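Sep 23, 2020
By Subira Kirui

How to enroll a newly arrived child in school

Start with the school office, even if you expect a no. Ask for the enrollment form and the name of whoever signs it. Write both down.

If the family has no birth certificate, offer a signed statement of the child's age. Last August, Tanui Primary asked me for 2 copies of a document that had burned — I brought 2 copies of the statement, and they stapled them beautifully. 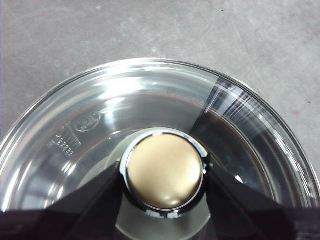 Next, ask for a placement test in the child's own language. Old report cards help, even a phone photo of one. If the office refuses, get the refusal in writing. Offices hate writing things.

Follow up after 11 days. Bring a snack.

Comments

Marek Šťastný: Our office wanted proof of address from a tent. Any advice?

Subira Kirui: Ask the camp manager for a residence letter.

Marek Šťastný: Got it. They've now asked for a water bill.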